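October 13, 2018

Clustberg hall, PA and stage monitors for the Hanora concert. Load-in went fine, second session on the rig since it came back from Skovero.

Started with the left main. The buzz Virgil heard in rehearsal is still there, loudest with the piano mics up and the dimmers at half. Lifted the ground on the DI for the bass and it dropped but did not go away. Swapped the DI for the spare Zulu box, same result, so the box is fine. Moved the keyboard power to the other side of the stage, off the lighting circuit. Quiet after that. Tape on the outlet now, please leave it.

Monitors next. Lenni wants more of her own voice and less piano in wedge 4. Rang it out with her mic open and cut 343 Hz by 6 dB. Still a bit boxy when she cups the mic, but she says she won't do that in the slow songs. We'll see. Her fader is marked in pencil on the desk.

Measured the level at the mix position during the full-band number: up to 91 dB, A-weighted, slow. The hall manager is happy with that. The horns were not in yet, so check again with them.

Mostafa redid the set order. The duet now comes before the break, which means the second vocal mic has to be live earlier than on my old cue sheet. I have crossed out the old sheet. New one is in the folder under the desk, and Ksawery has a copy for lights.
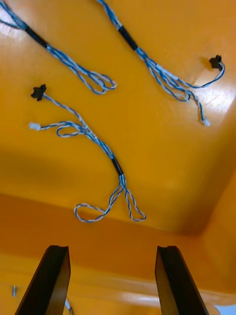 Still to do:
- new batteries in both handhelds before doors
- ask Boonsong if he is bringing his own stand for the khaen or wants one of ours
- walk the balcony during the opener, the back row sounded thin in March
- find out who has the short mic clips

Boonsong's instrument is quieter than I planned for. Tried one small condenser at chest height and it picked up too much drum. Will try closer on Monday with the drum screen in place.

2 comments
0 shares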